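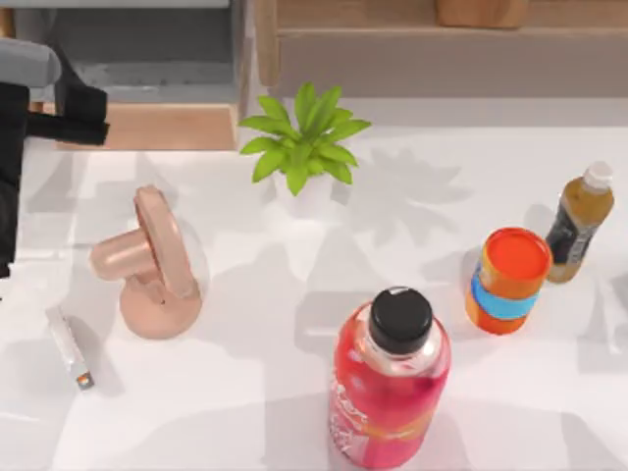
Tabletop clearing task in simulation: plant, fan, bottles and canister, with the gripper at left.

Surno Home Machines Club
Minutes of the general meeting, 18/06/2019

Meeting opened by Benjie Javier in the upstairs room at Cabrera Hall. Minutes of the last meeting were read and accepted with one correction (the vacuum demo was on carpet, not tile).

1. Report on the table clearing trials

Benjie gave the report and had clearly been looking forward to it. The group has now run 935 simulated attempts at picking one named item off a crowded white table and putting it in a bin. Of the last 100 attempts, 161 were first reported as good, which got a big laugh. The log had been counting retries as new attempts, and Benjie is rerunning the batch before anyone quotes a success rate.

Even so, people were really pleased with how the motion looks now compared with the winter runs! The arm slows down before it closes, and it backs off when it bumps something instead of plowing on through the rest of the table.

Discussion by item:

Bottles. The tall pink one with the black cap is the favorite so far, a good shape to grab from the side. The amber one with the white cap is harder when it ends up behind the orange canister. Members wanted to know if the arm could move the canister first and then come back. Not yet, but Benjie thinks the planning part could be ready by October.

Plant. Long debate. The leaves spread out well past the pot, and coming straight down from above means going through them. The pot is also white on a white table, so the vision side has trouble telling where it ends. Suggestion from the floor to try a low approach from the side. Agreed to try it.

Handheld fan. Round head, handle sticking out the back, lots of ways to pick it up and most of them wrong. Everybody liked this one as a test and asked to keep it in the set.

Small white stick. Very thin and lying flat. The fingers keep closing just above it. Benjie will try lowering the grasp height a little at a time.

2. So can it do chores yet?

Same question as every meeting, and the best discussion in a while. General feeling: one item at a time off a table, getting close. A whole kitchen after dinner, no. Several people pointed out that simulated shadows are already giving the vision software trouble, and real window light moves all day. One member who stocks shelves at Mukima said she would happily hand over bottle facing tomorrow, mistakes and all, if the thing could work overnight and didn't mind being slow. Another felt wiping the table afterward is the real chore and we haven't touched it. Noted for a later project.

3. Equipment

The Durkik computer is running short of disk space. There are 2721 saved recordings and many are duplicates. Agreed to keep every failure and thin out the repeats of easy bottle picks.

4. Actions

Benjie: fix the retry count, rerun the batch, send results to the list.
Benjie: side approach on the plant, lower grasp on the stick.
All: bring one awkward household object next time for modeling. No glass with chips in it, please.

5. Other business

The key to the upstairs room is now kept at the front desk. Please sign for it.

Meeting closed at 9:10 p.m. Several members stayed on to watch more runs.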